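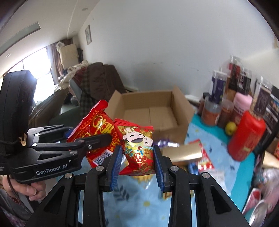
Red snack packet with the two smiling faces

Getting my ear back for small group jazz, where do I start?
Posted by Golshifteh Sharifi

Hello all! I played alto in a quartet through college, then life got busy and the horn sat in its case for 28 years (I know, I know). Last January a friend talked me into a Tuning Hall night at Ivamora and I have been hooked again ever since. My trouble is that I can follow the horn player just fine, but the moment the bass takes a solo I lose the form completely and come back in on the wrong bar. We have a little living room group now and I'm the one who gets lost. Is there a way to practice this by myself, or do I just have to keep getting lost in front of people until it sticks?
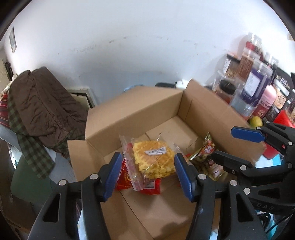
Fongchan Sitthichai
Bass solos lose almost everybody at first, so please don't feel bad! I play bass, and I can tell you I've gotten lost in my own. What helped me was singing the melody under my breath, very softly, all the way through somebody else's solo. Pick one tune you know cold, a plain 32-bar standard with a bridge you can't mistake, and put on a slow recording of it. Hum the tune through every chorus, even when the soloist goes off somewhere strange, and see if you land together at the top. I'd do that with one tune for 3 weeks before touching another. At our own rehearsals we keep an open cardboard box of snacks within reach, and our rule is that you only get to dig in if you came out of the bass solo in the right place. It sounds childish and I suppose it is, but my goodness, people listen harder. Once the humming feels easy, do it silently, and then try it with the drummer trading fours, which is a whole other kind of lost. And ask your bass player to play the root on the first beat of the bridge for a while. Most of us are happy to do it.

Jonard
get a metronome and put the click on 2 and 4. start it at 200 if you want to suffer

Golshifteh Sharifi
Thank you both so much! Fongchan, I tried the humming this evening while I was doing the dishes and made it through two whole choruses before I drifted off in the bridge, so there's hope for me yet. Jonard, I'll be starting a good deal slower than that, if it's all the same to you. I'm going to ask our bass player about the root on the bridge next time we get together.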